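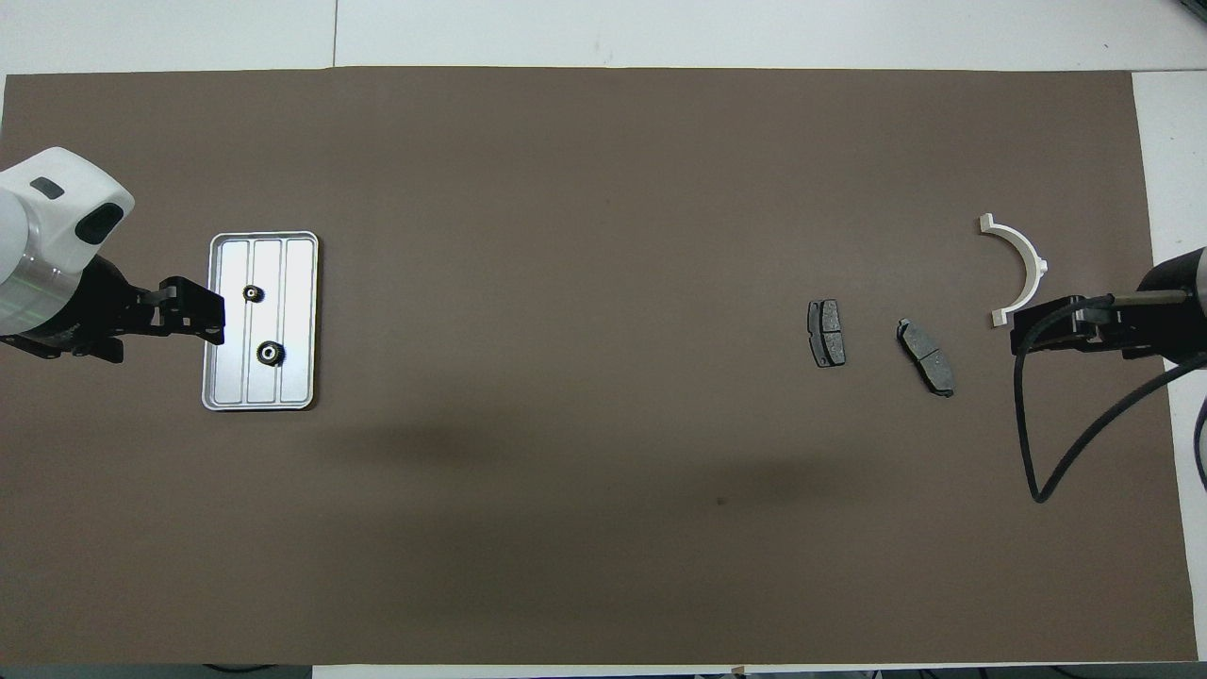 Aluminum tray on brown paper.

Cataloging 78 rpm Records: Instructions for Depositors

The Grendton Sound Archive accepts shellac discs recorded before 1950. Depositors are asked to complete a listing before delivery, using the steps set out below.

1. Give each disc its own line. Both sides of a double-sided disc share one line, with side A entered first.

2. Copy the label name, catalog number and title exactly as printed. Do not correct spelling.

3. Copy the matrix number from the area between the last groove and the label. A lamp held low to one side makes faint numbers easier to read. Enter every character, including any take number — for example, 737-2.

4. Record the diameter in inches. Do not assume a playing speed from the label alone; leave the column blank if the speed is unknown.

5. Note cracks, chips and label damage. Do not play a cracked disc.

6. Stand the discs upright in boxes, no more than 30 to a box, each in a plain paper sleeve. Original sleeves should be packed separately and marked with the line number.

Listings may be sent to Wondimu Woldegiorgis at the Loveck reading room. Deliveries are received at the Crichton Street entrance. Collections of 19 boxes or more require an appointment, and none can be accepted in May.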